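Trusmont Residence, Lanombridge
Guest Room Safety Checklist, December
Room 301
Completed by: Ward Willems
Reviewed by: Godelieve Smits

1. Door closer and latch: Pass. Closes fully from any position.

2. Smoke alarm: Pass. Test button held until the alarm sounded in the corridor as well.

3. Window restrictor: Fail. Screw missing on the left bracket. Work order 3303 opened.

4. Bedding and soft furnishings: Pass with comment. Fabric items are to be kept clear of the wall heater at all times. The fire label on the armchair is faded but legible.
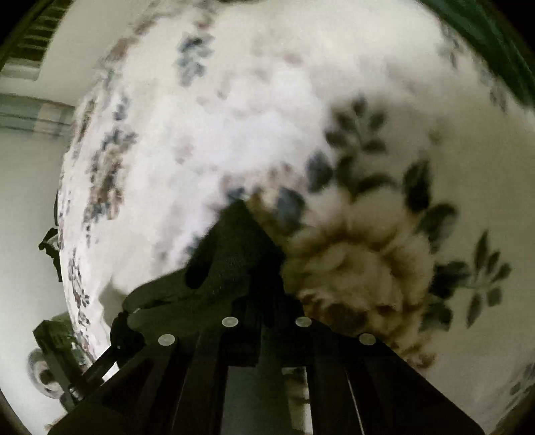
5. Wall heater: Pass. Guard secure. Thermostat cover replaced under work order 1123.

6. Bathroom grab rail: Pass. No movement under load. Sealant at the lower plate is starting to lift and should be checked again at the next inspection.

7. Electrical outlets: Pass with comment. Outlet beside the desk sits slightly proud of the wall. Safe to use. Refer to Prakash Sundaram for refitting.

8. Escape route notice: Fail. The notice shows the former assembly point. Replace with the current version before the room is released.

Reviewer's comment: Items 3 and 8 must be closed before occupancy. Keys remain with the front office until Roos De Haan has signed the release form.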